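How to Fold a Puffer Jacket for Summer Storage (Without Buying Anything)

Every April the same advice comes round. Buy vacuum bags, buy a set of cubes, buy a special folding board, and your winter coats will shrink to the size of a paperback. I have tried most of it and I remain unconvinced. A puffer jacket is mainly air, and the air comes back the minute you let it.

What follows is the method I have used since 2025, when I gave up on a vacuum bag that had reinflated itself by the end of the weekend. It takes 15 minutes if you include emptying the pockets, and you should include emptying the pockets.

What you need

A flat surface bigger than the jacket. A pillowcase, old is fine. A shelf or drawer where nothing heavy will sit on top.

You do not need tissue paper, cedar blocks, scented sachets or silica gel. People swear by all of these. I have stored jackets with and without them and could not tell you in the fall which was which.

Step 1: Make sure it is clean and dry

Follow the care label, whatever the internet says about tennis balls. If the jacket has been washed, give it longer than you think. The shell feels dry hours before the filling does. Squeeze the thickest part of the collar and the cuffs. If there is any coolness or clumping, hang it up again and come back the next day.

Step 2: Empty it and close it

Check every pocket, inside ones too. Then do up the zipper all the way and fasten any snaps. An open zipper catches on the lining once you start folding, and a snagged lining is a nuisance to mend.

Step 3: Lay it out on the bed

The floor works, but your knees will complain and the shell picks up every hair in the room. A made bed is better. Leave the cover on and smooth it first, or its wrinkles and the jacket's will fight each other. A patterned cover has one small advantage, which is that a plain, shiny jacket shows up well against it and you can see whether the edges are straight.

Bring each sleeve in so that it lies lengthwise along the body. Some guides tell you to cross the sleeves over the chest like a mummy. I don't, as it puts four layers of padding in the middle and nothing at the sides, and the whole thing then rolls like a barrel.

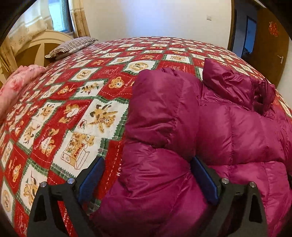

Step 4: Press the air out by hand

Start at the hem and lean gently toward the collar with your forearms. Go slowly. The stitched channels hold air separately, so one big shove does very little - you are better off with several lazy passes. Leave the collar or hood for last and flatten it with your palm. It will never go completely flat. Stop when it stops.

Step 5: Fold in thirds

Fold the hem up a third, press, then fold again to meet the collar. Bence Mészáros, who taught me to pack for hiking trips, rolls his instead, and for a weekend in a backpack I would agree with him. For 5 months on a shelf I think a loose fold is kinder to the filling, though I can't prove it.

Step 6: Into the pillowcase

Slide the folded jacket in and tuck the open end under. Put it at the top of the pile, never the bottom. Write the owner's name on a bit of masking tape if you have more than one person's coat to store.

When you take it out again it will look sad. Shake it, hang it up overnight and judge it on Saturday, when you have time to be disappointed.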